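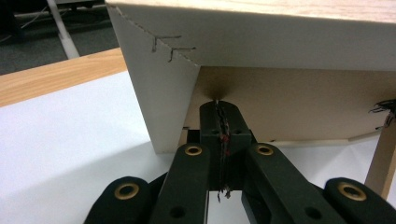 A Malleo hand-held gripper with a frayed cord clamped in its central block, beneath the underside of a white box.

Himport has released version 4 of Malleo, its control and planning package for two-finger and linkage grippers. The update changes how the software handles thin, flexible items such as cord, cable and twisted thread, and it replaces the tool used to turn hand-held recordings into robot trajectories.

Earlier versions treated whatever was held in the gripper as a rigid extension of the fingertips. That works for pegs and screws. With cord it produces plans in which the free end is assumed to follow the tool exactly, and the error grows with the length of material sticking out past the jaws. Malleo 4 models the held item as a short chain of segments with a stiffness value for each joint. The planner keeps the exposed tip inside a cone around the approach axis and slows the tool as the cone narrows. If the estimated tip position leaves the cone, the controller stops the approach and backs off along the path it came in on.

Stiffness values can be entered by hand or estimated from a short recording in which the operator tilts the gripper from side to side. Himport says eight seconds of motion is normally enough. Frayed ends are still a weak point - loose strands widen the outline of the cord, and the segmentation step may place the tip too far out. A new setting trims strands below a chosen width before the tip is fitted. It is off by default.

The second change concerns approaches from below. In previous releases the perception module fitted a work surface under the gripper and discarded most of what lay above it, so panels facing downward were often lost. The module now keeps planes in any orientation and labels each with the direction it faces. Dark patches on a panel were another frequent cause of trouble, as they were sometimes read as holes. They are now marked "unknown" until a second view confirms or rejects the opening.

Recordings are processed by a rewritten command-line tool. It runs nearly twice as fast as the old one on the same machine, according to the release notes, and writes a plain log of every dropped segment. Projects made with version 3 will open, but saved grasp files have to be converted first, and the conversion can't be reversed. Users are advised to keep a copy.

The cord model was developed with Hallgrímsson, which builds wiring fixtures at its Cleltwood site and has been running test builds there on four stations. The company plans to move the remaining stations over in October.

Malleo 4 is available to current license holders from Friday. Support for two-arm setups was dropped from this release and is listed for the next one - no date has been given.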